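Ticket 363
Project: Belham (two-gripper cable handling)
Component: data alignment / relative pose
Status: Resolved, left open for one follow-up
Priority: Medium

Summary
The policy trained on the November batch closes the left jaw too early when a wire harness is passed from one gripper to the other. Single-gripper tasks from the same batch are fine.

Expected
Left jaw closes after the right jaw has stopped moving, as in the demonstrations.

Observed
Left jaw closes while the right is still approaching. The connector gets pushed sideways and the grasp ends up on the wires. Same result with the Nikzad checkpoint and with a fresh one trained from scratch, so I stopped looking at the weights.

Log

09:40 Replayed the demonstrations in the Cleketti viewer with both streams next to each other. Left stream leads the right. It is easy to miss on pick and place and obvious on anything where both jaws hold the same cable.

10:15 Measured the lead using jaw width against video on each side. 200 ms, constant within an episode. Not drift.

11:05 Checked the export script. It takes the start time from the first video packet on the left and from the first pose sample on the right. Changed both to use the pose sample. Re-exported.

11:50 Jaw timing now matches in the viewer. Relative pose between grippers still looks wrong at the start of some episodes and settles later. Separate problem, see below.

13:20 Relative pose: the two maps are merged only when both grippers see enough of the same background. With the grippers facing each other across the table, the overlap is poor. Lalline has an option to run one mapping pass over the whole room first and locate both grippers in it. Turned that on.

14:30 Harness handling at the round table, grippers opposite each other:
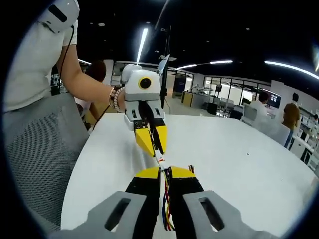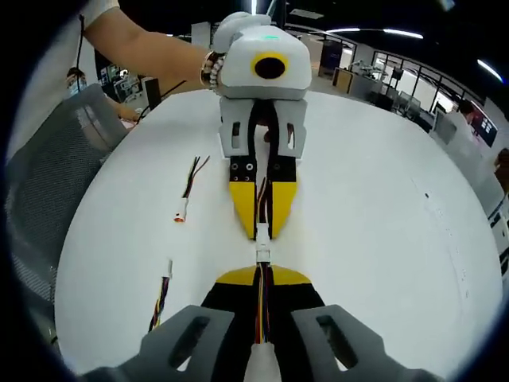
15:10 Retrained on the re-exported data with the shared map. Early closing is gone on the harness task. The remaining misses are ones where the connector is rotated in the jaw before the pass, and those are in the demonstrations too.

Fix
Export script patched, shared mapping pass made the default for any task tagged as two-gripper. Old exports should be deleted and not mixed with new ones. The loader will accept both without a warning.

Still to do
Add a check to the loader that rejects episodes with mismatched start sources. Rerun the comparison with relative pose removed from the input, to see how much of the gain came from timing alone. Until that is done please don't quote the result as a win for the shared map.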